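Looking after the Rerow cell

Park the arm clear of the bench before touching the gripper. Wipe the fingers with a dry cloth, then check the wrist cable for rubbed spots – bend it gently by hand and look for cracks.
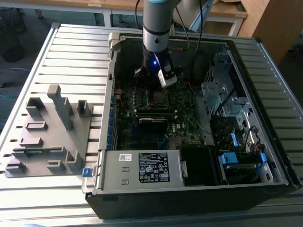
Oratile Makhubela wrote in to ask how often the finger screws need checking. Every 20 hours of running is enough on ours, and every 11 if the fingers have just been changed.

Slatted tables collect dropped screws. Run a magnet along the grooves at the end of the day, before the vacuum.

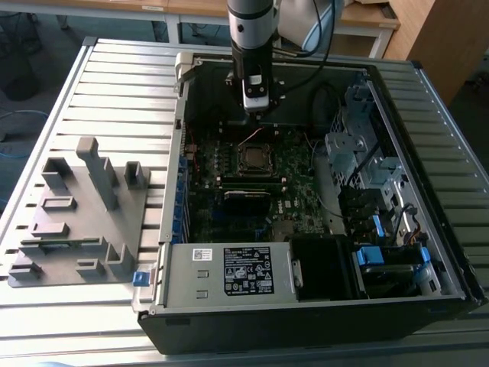 Gripper over the board, case on its side.

Keep two height settings in the program. Ours are 436 for approach and 438 for travel, and the sheet is taped inside the Oltbridge cabinet.
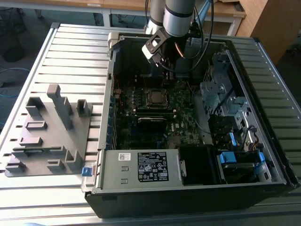
Re-teach the pick points whenever the fixture plate has been moved. Bolt it down first, then jog the arm by hand control at the slowest speed. Start with the tall post near the top of the plate – a bent finger will show up there early. Save the points under a new name and keep the old file until March.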